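Table clearing at Tondundale: where we are with the robot project

November 7, 2018

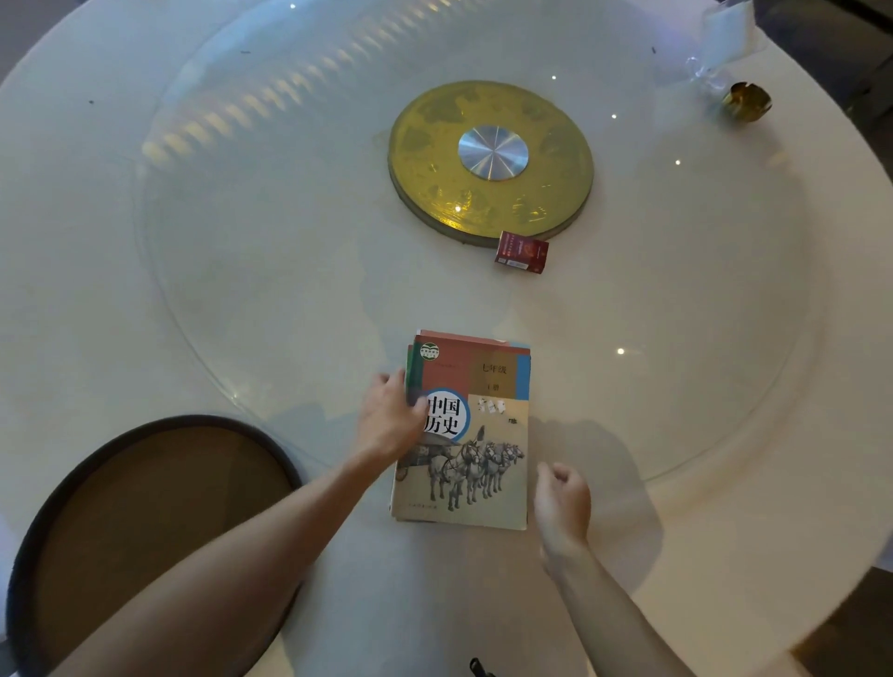 Clearing and resetting the big round tables in the private dining rooms has always been the slow part of closing. Guests leave things behind, the lazy Susan has to be wiped down, and whatever is left on the glass has to be sorted into trash, lost property, and items that belong to the house. At Tondundale this job falls to the late shift, and it is the job staff most often ask to swap out of.

Starting next spring, two Lobo units from Flivow will take over part of it. They will lift items off the table and place them in one of three bins. They will not wipe the glass, handle hot dishes, or move chairs. Those tasks stay with the room crew.

Until then, the crew is helping Flivow record how the work is done by hand. Staff who signed up wear a head camera for part of a shift while they pick up, stack, and move ordinary things: books, ashtrays, trays, glassware, small boxes. So far we have 663 usable recordings. Flivow has asked for 1,000 before it sets up the first unit. Glass tabletops are getting extra attention, as ceiling lights reflect in them and the software has trouble telling a reflection from an object.

A few points that have come up at shift meetings:

Pay. Recording time is paid at the regular hourly rate plus the late shift premium, even if you record in the afternoon. If your last pay slip does not show the premium, bring it to the Flalar office and it will be corrected.

Hours. There are 39 people on the room crew across both floors. No positions are being cut when the units arrive. The late shift will get shorter by nearly an hour on most nights, and that hour moves to the afternoon setup shift. People who depend on the late premium have told us this means less money for them. That is true under the present plan, and management has agreed to discuss it before the new schedule is posted.

Recordings. The camera points down at the table and your hands. Sound is off. Flivow keeps the video and does not share it with supervisors, and it may not be used to check how fast anyone works. You can ask to have a recording deleted within 14 days of making it.

New duties. Each late shift will have one person in charge of the unit. This covers emptying the bins, checking anything the unit has sorted as trash, and stopping it when it gets stuck. Training takes two afternoons and is paid. We expect to train everyone who wants it, but the first group will come from the second floor, where the larger tables are.

Lost property will still be logged by a person. The unit has no way to judge if a book or a half-full pack of cigarettes matters to someone, so everything in that bin gets a tag and goes to the front desk as before.

The sign-up sheet for the remaining recordings is by the time clock.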